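Last updated: February

Illbridge Repair Hall: electrical and bench safety checklist, with comments

Walk-round by Ilham Bouzid and Bastien Vidal. Comments are Ilham's unless marked BV. The form is the one Kemard sent us, and half the questions assume we are a factory.

1. Fire exits clear
Pass, on the day. They are always clear on the day. The rear door had a fresh rectangle in the dust beside it, about the size of a pallet.

2. Extinguishers in date
Pass for the CO2 by the sinks. The foam one has a tag signed by someone at Jadar whose writing I can't read, and I am not prepared to call that a date. Fail until they send a proper certificate.

3. Portable appliance testing
The register lists 300 items. I asked to see the kettle in the upstairs kitchen, which has a sticker but no line in the register. BV: there is a line, under "heater, water". Maybe. The sticker number is 881 and the line says 1,462. Fail.

4. Extension leads
No leads run under mats this time. One four-way block was plugged into another behind the sewing tables. Nawal Zerouali says it is temporary. It was temporary on the last sheet as well. Fail.

5. Covers off equipment only while work is under way
Applies to the computer benches. Ask what has been unplugged and check the plug yourself; "it's off" is not an answer. Loose processors go in a lidded tray, and an open socket should get its plastic cap back before anyone goes for lunch. Pass, with a reminder given.
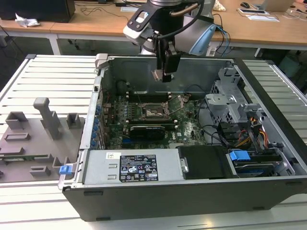
6. Residual current devices
Test buttons pressed on all boards. The one serving the woodwork end tripped, but needed two goes to reset. BV thinks that is normal. I don't, and Molefe have been asked to look. Open.

7. Lighting
Fine at noon. The form does not ask about five o'clock, when the stairs are dim enough that I held the rail. Pass on paper.

8. First aid box
Contents list says 50 plasters. The box is mostly eye wash. Hajar Metwally to restock.

9. Accident book
No entries. I find this hard to believe of a room with that many chisels in it. Ayman Filali to remind people that small cuts count.

Result: not signed off. Items 2, 3, 4 and 6 to be seen again.

Related items
Extension leads: what we allow
How to read an appliance test sticker
Accident book, when to write in it
Previous walk-round comments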